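Ferry day pass or single tickets, Hatau?
Travel Talk > Islands & Coast

florine_52
Off to Hatau in February with two kids, first time. Is the day pass worth it or do we just buy singles? Website is useless, timetable is from last year I think. Staying near the harbour.

mapleandmoss
Singles. Pass only pays off if you do 4 crossings or more and with kids you won't. We did two and were wrecked.

NiskanenL
Disagree. Pass lets you skip the ticket line, which was 20 minutes in the sun when we went. Worth every cent with little ones. Get it the nihgt before at the kiosk, the one by the bakery.
Lempi

mapleandmoss
Kiosk was shut both times I tried. And there's no line before nine anyway. Go early, problem solved.

fatine_travels
January 2025 here, kiosk was open but cash only. Line was fine. The beach on the far side is the one you want, skip the lookout, it's all stairs. Take water, the cafe runs out of everything by lunch.

NiskanenL
The lookout is the best part of the island!! Stairs take ten minutes tops

florine_52
Ok so early boat, singles, cash. Thanks all. Anyone stayed at Ní Mhurchú guesthouse? Booked us 3 nights, can still cancel.

fatine_travels
Yes, stayed there. Room at the back is quieter, ask for it when you email. 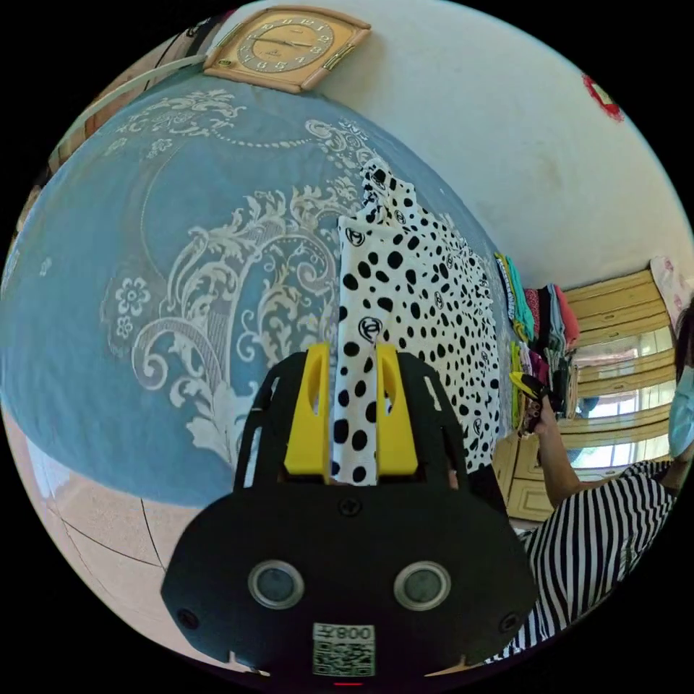
Breakfast is toast and fruit, nothing fancy but they'll pack it if you're on the first boat. Parking is on the street, bit of a squeeze. Colour of the front door has changed so dont go by the map photo.

mapleandmoss
Bit pricey for toast imo. Marjatta Eskola's place up the hill has a kitchen, cheaper too.

florine_52
Up the hill with a stroller? no thanks lol. Keeping the booking, will email re the back room.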